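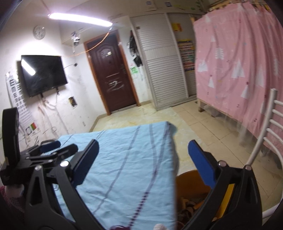 *Bedroom with striped sheet, chair and fabric wardrobe.*

**Room helper wanted for our guest house in Barketdale**

We are a small guest house with long-stay guests, mostly nurses and students. From October we look for one person to help with the rooms, 21 hours per week, always in the morning.

Your work:

- change beds and bring the sheets to the laundry
- clean rooms, stairs and the shared kitchen
- write down what is broken or missing

Experience is welcome but not necessary – Lise Petrenko will work together with you for the first two weeks. You should be able to carry bags up to the second floor, as we have no elevator. Basic English is enough. Every second Saturday is a working day.

We pay every Friday, and lunch is included. The bus from Ross stops at our corner, and we pay 50 percent of the monthly ticket.

To apply, please write a short letter with your phone number and the days you can start. Send it to Iolanda Peixoto, Cenel Guest House, 417 Ruvgate, or leave it at the front desk before noon. A photo is not needed.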